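Right, are we all in? Good. I've got forty minutes and far too many cards, so if I start speeding up, wave at me.

Small states and big tables. That's the title on the programme, and I'll admit I picked it before I knew what I was going to say. What I'm going to talk about is what happens to a small country when it joins a club of much larger ones - a trade bloc, a security forum, one of those loose groups that has a summit and a family photo and not much of a rulebook.

(Pause here. Ask who has sat in on a summit, even as a note-taker. Last time two hands went up and one of them belonged to the man fixing the microphone.)

I came to this sideways. I spent years as an interpreter, mostly in the booth, sometimes whispering behind somebody's chair. You hear a lot of speeches that way. You also learn that the speech is the least of it. By the time a minister stands up and says the association will play a growing part in world affairs, the text has been through so many hands that every word with any edge on it has gone.

So the first thing I want to do is look at the communiqué. I've put a short one in your packs. Have a look at the second page, where there are 63 numbered paragraphs. It's a monster. Most of them start with "we welcome", "we note" or "we reaffirm", and there's a ladder in those verbs if you read enough of them. "Note" is cold. "Note with appreciation" is warmer. "Welcome" means somebody fought for it. And when a paragraph simply says "we recall", you can bet there was an argument and this was where everybody gave up and went to bed.

Now, a big member gets its paragraphs in early. It has thirty people in the drafting room and another lot back home answering the phone through the night. A small member might have two. I worked with a delegation of two once, and they took turns sleeping. They had one thing they wanted, a line on fishing licences, and they got it in at ten past four in the morning when the other side was too tired to look up the old text. I've never forgotten how pleased they were!

(Don't tell the biscuit story here. It takes too long and it only works with people who knew the hotel.)

What can a small country do, then, apart from stay awake? A few things, I think. It can chair. Chairs are dull and everybody respects them, and a small state with no obvious axe to grind will often be asked. It can host, which costs a fortune but gets you the name on the declaration. It can be the one that knows the file - I mean really knows it, back to the first meeting - because the large delegations rotate their people every couple of years and forget their own position.

And it can say no. In a group that works by consensus, one flag is as good as another on paper. In practice you get to do it once, perhaps twice, before people stop telling you when the coffee is. I'd keep it for something that matters.
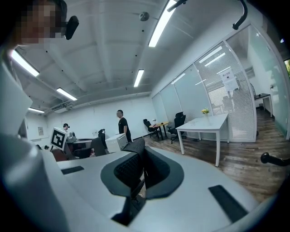
Noman Awan thinks I'm too gentle on this point. His view, which he put to me at some length after I gave an earlier version in August, is that the veto for small members is a polite story. The big ones agree among themselves over lunch, he says, and by the time the paper reaches the table a "no" has already been priced in: there's a loan, or a port, or a gas contract that goes slow for a while. He asked me to name a single time a small state had blocked a thing that a large one truly wanted, and kept it blocked for a year.

I couldn't, not for a year. I could manage some months. So he's got a point, and I've changed this part of the talk because of him. What I'd say back is that delay is worth having. Governments fall, prices move, the minister who was so keen gets sent off to run agriculture. A text that was going to pass in spring and comes back in autumn is very often a different text, and a kinder one.

(If running late, skip to money.)

Money. Every one of these clubs ends up wanting a bank, or a fund, or a payment system of its own, and the same quarrel comes up each time. Do you get votes by how much you put in, or one each? The large members will say equal shares in the opening speech and then send their finance people round with a different table altogether. I once interpreted for an afternoon where the whole row was over a minimum contribution, and one delegate kept saying that for her country it was the budget of the coast guard. I can still hear her saying it. She wasn't being dramatic, she had the figures with her.

If you take one practical thing home, read the annexes. Speeches get reported and annexes get obeyed. The voting weights are in there, and so is who pays for the secretariat, and which language wins when the versions disagree. (That last one is my own hobby horse. I've got a thousand words on it if anyone's stuck on a train with me.)

Questions. I'd like to leave a good ten minutes. Someone will ask whether these groups are going to replace the older institutions, and my answer is that I don't know. Most members I've listened to want a seat in both and see no reason to choose. Someone else will ask about sanctions - say what I said in August, and send them to the reading list at the back.

Water. Then take the front row first, they've been very patient.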